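Clekska Customer Support
Ticket subject: Station stops and asks for help when clear tubs go in the basket
Site: Pramanik Foods, Amden
Opened by: Genji Kubo, day shift lead, packing
Opened: 30/08/2024
Priority: Normal (changed from High by customer)
Status: Resolved, monitoring

Genji Kubo wrote:

Hello all, and thank you again for the help in spring when we were getting going. I should say first that we're getting on well with the station on the whole, and I don't want this to read as a grumble. It does most of the plain basket packing now and people's shoulders are better for it. But we have a problem that has been creeping up on us and I'd like to get it sorted before the busy end of the year, so please bear with me while I go through it.

When an order has one of the clear lidded tubs in it, the station puts the tub in the basket, goes back to look, and then stops with the amber light and the message "Placement not confirmed – please check". Whoever is nearest has to walk over, see that the tub is sitting there perfectly happily, press Confirm, and walk away again. Then it carries on as if nothing had happened. Last week we had 93 of these stops. I know because Voltitska (our order system) keeps a list of every time a basket is held, and I sat down with a cup of tea and went through them. Every one I could match to an order had a tub in it.

Boxes, bags and tins are all fine. It does drop the odd thing, but that's a different message and we're used to it.

What I have tried so far:
– Restarted the station at the start of shift. No change.
– Wiped the camera cover with the cloth you supplied. No change, though it did need a wipe.
– Ran the basket alignment routine twice. It passed both times.
– Swapped the basket for a newer one of the same sort. No change.

I marked this High and then thought better of it. Nobody is hurt and the orders are going out. It's more what it does to the day, which I'll say more about if it's any use to you.

Clekska Support wrote:

Hello Genji, thanks for such a full write-up, it saves us a lot of back and forth. Could you tell us:
– whether this happens with full tubs, empty tubs or both
– whether the tub goes in first, or on top of other items
– whether anything changed on site at about the time it began
– what surface the basket stands on

And yes please, do tell us about the effect on the shift. It helps us decide what to change.

Genji Kubo wrote:

Right, I'll take those in order, and then I'm afraid I'll go on a bit.

Empty tubs are much the worst. We sell them on their own, with just the paper label, and they go in with the kitchen bits and pieces. A tub with something dark in it, such as the lentils, hardly ever stops the station.

Tub in first is bad. Tub on top of a cereal box is fine, as far as I can tell from the list.

As to what changed, I had to ask around. The baskets did. We used to have solid-bottomed ones in dark blue, and in July the warehouse moved us on to the slotted grey ones to match the rest of the building. I didn't think of it as a change at all, to be truthful, because a basket is a basket. The station was taught the new ones and the alignment routine was happy with them, so I'd put it out of my mind.

The surface is the dark grey top that came with the station.

Now the effect on people. Before the station came, the packing job was steady. You stood at your bench, you had your rhythm, you could have a chat with your neighbour, and at the end of the day you were tired but you knew what you'd done. We pack 3,000 baskets in an ordinary week and the station now takes 1,000 of those, the simple ones. The people who used to do the simple ones have moved on to gift orders, breakables and returns, and most of them like it better. There's more thinking in it. A couple of them didn't like it at first and I've tried to let them swap back and forth, which seems to have helped.

But what the amber light does is break up that thinking. You're halfway through wrapping a set of glasses and you hear the tone, and you look round to see if anybody else is going, and they're looking round at you. So either two people go or no one does. It's a small thing, pressing a button to tell a machine that a tub is where the machine put it, and I think being small is partly what makes it wearing. People have started to press Confirm without looking in the basket, which worries me more than the stops do, because one day it will be a tub that has gone in upside down or missed altogether, and we'll have taught ourselves not to look. I don't blame them one bit. I caught myself doing it on Tuesday.

I've attached a picture of one as it was in the station.
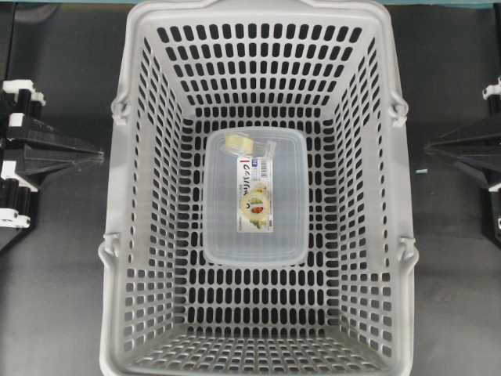
My own guess, for what a packer's guess is worth, is that the station is being asked to find something it can hardly see. When you look into a blue basket with a solid bottom, a tub stands out by its edges. With the new ones I'm less sure even with my own eyes. You can see the slots in the bottom of the basket straight through the tub, a bit blurred, and if it weren't for the label you'd have to look for the corners. The label is a narrow thing too, with the name running sideways along it, so there isn't a great deal to go on. I wondered whether it looks for the label and then decides that a strip of paper isn't a tub. There's also that little pale yellow item lying up by the corner of the lid, and I don't know if something small on top makes it better or worse.

One more thing while I'm here. Could the arms be getting in the way of the check? They're both close in by the sides of the basket with the points towards it, though not touching, and I don't know whether it wants them further back before it looks. I may be barking up the wrong tree.

Clekska Support wrote:

Hello Genji, you are in the right tree on the first point. We went through the held-basket records you sent from Voltitska alongside the station's own log, and this is what we found.

The check after each placement compares the basket before and after. If enough of the area has changed, it confirms. With a clear empty tub on a slotted floor, the pattern of the slots carries on showing through, so the change is too small and the station asks for a person. The label helps a little, but it is below the size we set as the smallest change to trust. Your lentils change a large area, so they pass.

The arms are in a normal position and are not blocking the view in the picture you sent, so we don't think they play a part. Small items on top are treated separately and shouldn't matter.

We suggest the following, in this order:

1. In Settings, open Placement check and turn on Clear items. This makes the station look for the rim of the lid as well as the change in area. It adds a short pause to each tub.
2. In Voltitska, mark the clear tubs as "clear" in the item list, so that the pause applies to those items only.
3. If stops continue, turn on weight confirm, which uses the scale under the station top. Please calibrate the scale first.

On your point about people pressing Confirm without looking, we have passed this on to the team who design the screen. Thank you for being so open about it.

Genji Kubo wrote:

Thank you, that makes perfect sense and I read it out at the morning huddle, where it went down very well. I think people had begun to feel they were being called over for no reason, and it helped a good deal to hear there was one.

Steps 1 and 2 are done. Step 2 took longer than I expected as we have the tubs in under several names (some of them must go back years) and I had to hunt them out. The stops dropped a lot on the first day but the smallest size of tub still set it off now and then, so I went on to step 3. The scale was out when I came to calibrate it, so I'm glad you mentioned that.

We've also made one change of our own that has nothing to do with settings. There's now one person each hour who answers the station, with their name on the whiteboard, and everyone else is free to ignore the tone. That person does returns for the hour, as returns can be put down and picked up without any harm. I asked the packers how they wanted to do it and this was what they came up with. The rule is that you look in the basket before you touch the button, and if you think the stop was a silly one you put a tick on the sheet so I can send it to you.

Would it be possible for the message to say what it's unsure about? "Please check" doesn't give you much to look for. If it said "Can't see the tub" you'd know where to put your eyes, and I think you'd be more inclined to use them.

Clekska Support wrote:

Hello Genji, glad to hear it. The wording can be changed at your end for now: Settings, Messages, Placement not confirmed, then add the item name field. It will then read "Placement not confirmed – clear tub, small – please check", or whatever the item is called in Voltitska. A clearer message is planned for the November update and we have added your suggestion to it.

We'll leave the ticket open for monitoring. Please send the tick sheet whenever suits you.

Genji Kubo wrote:

Item name added and working nicely. It did show up one or two rather odd names in our item list, which I'm now putting right. I'll send the first sheet over at the end of next week, once the late shift has had a turn with it as well.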